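Relatório de projeto – Unidade curricular de Robótica Aplicada

Comparação de duas pinças numa célula com dois braços: arrumação de embalagens num saco de pano

Autoras: Tímea Vida, Kinga Deák e Mwende Massawe
Orientação: Judit Lakatos
Entrega: outubro

1. Objetivo

O nosso grupo recebeu a tarefa de comparar duas pinças para braços pequenos, a Stendura e a Jisine, numa tarefa de arrumação. A pergunta de partida foi simples: qual das duas agarra melhor uma embalagem mole, quando esta deve ser colocada dentro de um saco que também é mole?

Escolhemos lenços de papel porque a embalagem cede quando a pinça fecha. Com objetos rígidos, as duas pinças já tinham sido avaliadas pelo grupo do ano anterior, e os resultados deles foram quase iguais.

2. Equipamento e montagem

Os dois braços estão fixados na calha da frente da célula, um de cada lado, e são comandados pelo controlador Tóth. O programa de teleoperação chama-se Prastitport e foi escrito no laboratório por Aranka Csonka, a quem agradecemos a paciência.

Em cada série usámos a mesma pinça nos dois braços. Pensámos primeiro em montar uma Stendura à esquerda e uma Jisine à direita, mas assim não seria possível separar o efeito da pinça do efeito do lado. A troca das pinças leva tempo e obriga a calibrar de novo o punho.

As paredes têm um padrão de flores sobre azul e o chão imita mármore. Mantivemos este fundo em todas as séries, para que a câmara fixa trabalhasse sempre nas mesmas condições. O saco fica ao centro, aberto, e as embalagens são espalhadas à esquerda e à frente dele.

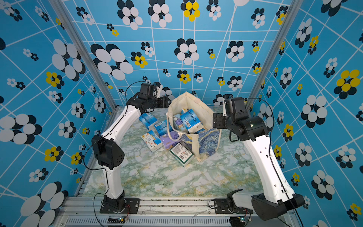
3. Procedimento

Cada ensaio consiste em levar uma embalagem do chão até ao interior do saco. Um braço pode segurar a borda do saco enquanto o outro transporta. O ensaio é válido quando a embalagem fica dentro do saco e a pinça abre sem a puxar outra vez para fora.

Fizemos 3 séries com cada pinça, portanto 6 séries no total. O controlador limita a corrente do motor da pinça por um valor sem unidade. Começámos com 2000, que é o valor de origem, e depois reduzimos para 1845. Com o valor de origem, a Jisine deixava marcas visíveis nas embalagens, e por isso as séries de comparação foram todas feitas com o valor reduzido.

A operadora foi sempre a mesma dentro de uma série. Entre séries trocámos, para que o cansaço não ficasse todo do lado da mesma pinça.

4. Resultados

A Stendura tem dedos mais largos e mostrou-se mais estável durante o transporte. A embalagem rodava pouco, mesmo quando era agarrada perto de um canto. O problema aparecia na entrada do saco: os dedos abertos tocavam no tecido e empurravam a borda para dentro.

A Jisine entrava no saco com mais facilidade. Em contrapartida, exigia uma aproximação mais precisa, e as embalagens inclinadas escorregavam com frequência. Nas caixas de cartão esta diferença quase desaparecia.

O tempo por ensaio diminuiu ao longo do trabalho com as duas pinças. Pensamos que isto se deve sobretudo ao treino das operadoras – a última série foi a mais rápida para todas nós.

5. Dificuldades

O saco muda de forma a cada contacto. No início endireitávamos o saco à mão depois de cada ensaio, mas a professora Judit Lakatos observou que assim a tarefa ficava fácil demais. Passámos a endireitá-lo só no início da série.

Perdemos também mais de 3 horas com uma falha de comunicação no braço direito. A causa era um conector mal encaixado, que Aranka Csonka encontrou.

6. Conclusões e trabalho futuro

Para esta tarefa preferimos a Stendura, com a reserva de que a abertura dos dedos deve ser limitada por software antes de entrar no saco. Esta alteração está preparada no Prastitport, mas ainda não foi testada. Falta ainda repetir as séries com um saco de tecido mais rígido e medir a força de fecho com um sensor, em vez de confiar apenas no valor indicado pelo controlador.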